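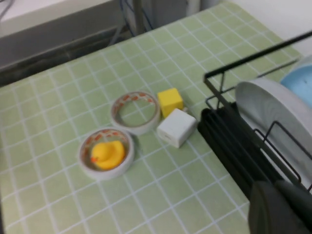
Week 4 notes: collecting demonstrations

Reading: Varham lab guide, section 2 (Ambaye). Bring your logbook.

A demonstration is one full run of a task, driven by a person, with the wrist camera and joint positions recorded together. The learner only knows what is in the recordings. If the duck is always inside the same roll of tape, it may learn the place and ignore the duck.

Last year's set had 557 runs. After checking, 416 were kept. Most of the rest were dropped for late starts, where the arm was already moving when recording began.

Before each run
Move at least one object. Small shifts count. Leave the dish rack where it is -- its position is fixed for this task.
Return the arm to the home pose.
Read the task sentence aloud and check it matches the one on screen.

During the run
Move at a steady pace. Don't stop to think with the gripper over the object.
If you miss a grasp, try again once and mark the run "retry". Don't delete it.

Soft or blurred pictures are fine to keep. Missing ones are not.

Each pair collects 17 runs and swaps drivers partway through. Villads Oddsson has the booking sheet for the Paslow bench. Logs are due by 4 pm, in the shared folder, one file per pair.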